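We use cookies to remember your settings. Accept | Manage

List archive > Exile Presses and Pamphlets > Re: Covutell reprints, who set them?

12 replies | 2 shares

Sorry for the slow answer, writing this between trains.

> Does anyone know whether the Covutell pamphlets were
> printed in London or only distributed from there? My
> copy has no imprint at all, just the Hämäläinen name
> stamped inside the back cover. Catalogue says London
> with a question mark. I need it for a footnote by the
> end of January.

Only distributed, I think. The stamp is the bookseller, Hämäläinen, who took stock from all sorts of small presses and stamped the lot. Doesn't tell you where it was set.

What I have:

1. Paper. Two of mine are on the same greyish stock as the Triria newsletter, and that was definately printed abroad and sent over in parcels. The banned writers list on the back page matches too, same misspelling of "correspondance" in both.

2. Page count. The early run is 35 pages plus a blank, the later one is 48. If yours is 48 it has the added essay on the pass laws and the letters from readers. Worth checking before you cite a page, the numbering shifts after the preface.
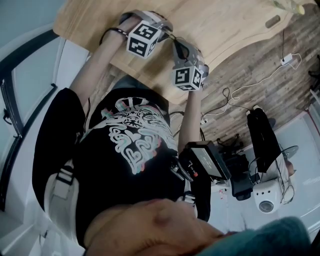 3. The Eltia boxes. Uncatalogued last time I went – there is a handlist but you have to ask at the desk for it. Box 2 has the invoices. One is for folding and stitching only, so the sheets came in flat from somewhere else. No printer named, annoyingly.

So for the footnote I would put "distributed in London, place of printing unknown" and leave it there. The catalogue question mark is somebody's guess from the stamp.

Can send scans of the invoices tonight after 8 if you want them, they are a bit dark. Also if your copy has the errata slip please say, mine are both missing it and I'd love to know what it corrects.

Must run

> Also is the preface signed in any copy?

Missed this. Not in mine. Initials only in the Triria version, and they dont match any of the editors.

Comments (3)

Mine is 48 pages and has the slip! Three lines, all wrong dates in the essay. Will type it out.

Is the handlist still paper only? Asked last spring and got a blank look.

Paper only, yes. Ask for the green folder.

Get the list digest by email. Sign up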